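Balaskas bowl, the pink one, had it since October 2021 and finally getting around to a review. Matte finish, shallow, wide rim that flares a little. Paid 16 for it, would pay 20.

Mostly it's my snack bowl. One bun fits with room to spare — soup, no, too shallow, I've tried and mopped up after. Color is softer than on the Tamwood site, wich I like.
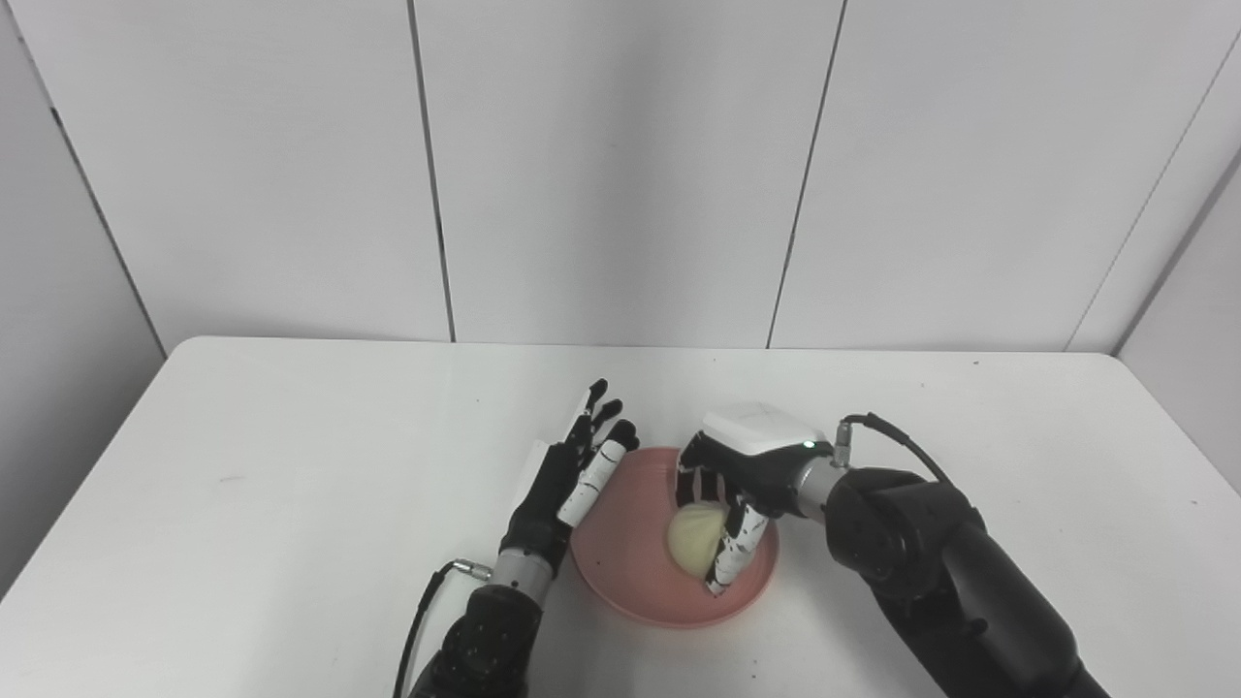
## Gripes

- matte shows fork marks, dark ones, they scrub off eventually
- doesnt stack well with my other bowls, rim is too wide

Still buying a second. Zoi wants the green.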